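I wasn't going to replace our old toaster. It had done more than 2000 breakfasts by my reckoning, and I'm sentimental about things that plug in. But one side had stopped browning altogether, so we were eating toast with a tan on the left and a sort of pallor on the right, and my husband put his foot down.

So, the Hegazy two-slot. I bought it from the kitchen shop in Nonodthorpe for £29, having gone in for a sieve (I forgot the sieve). I've had it since February and used it every single morning, which I reckon is long enough to have opinions.

First, the browning. It's lovely and even on ordinary sliced bread, and I keep the dial at 3, a bit lower for anything already stale. Sourdough is trickier. A big slice from the middle of the loaf pokes out of the top, so you have to flip it and go again, and by then the middle is nearly too dark. Crumpets are a triumph – properly crisp underneath and no soggy patch.

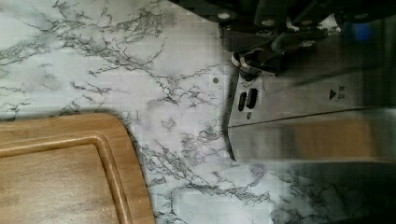
Marble-patterned worktop and a corner of the wooden board.

A word on crumbs, because any toaster makes them and mine go everywhere. The tray slides out from the back, which is a daft place for it, as I have to turn the whole thing round each time. It does catch most of the mess though, and a quick shake over the bin sorts it. The outside wipes down with a damp cloth. Fingerprints show up if you so much as look at it, but I've given up caring.

The lever is stiff. Abdelghani El Fassi next door borrowed it for a weekend when his own packed up, and he brought it back saying it needed a firm hand, and he's a man who restores bicycles! It has loosened a little since. The cord is on the short side too, so measure the distance to your socket before you buy.

I nearly went for the Usetti instead, which has a bagel button and a countdown, and I did stand there in the shop dithering for ages. It cost a good deal more, though, and I couldn't see myself watching a countdown at seven in the morning with one sock on.
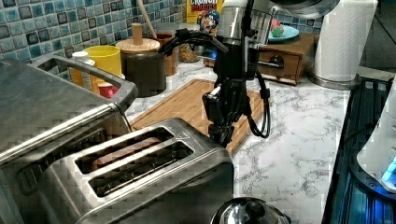 Can you toast frozen bread in it without defrosting first?
Straight from the freezer is fine, just press the defrost button after you've pushed the lever down and leave the dial where you normally have it. Thick slices want a touch longer.

Would I buy it again? I think so, yes. I'd like longer slots and a longer cord, and I'd swap the beep for something less cross. But the toast is good, both sides match, and I still need a sieve.

Contact | © Fatavside Kitchen Notes | Back to top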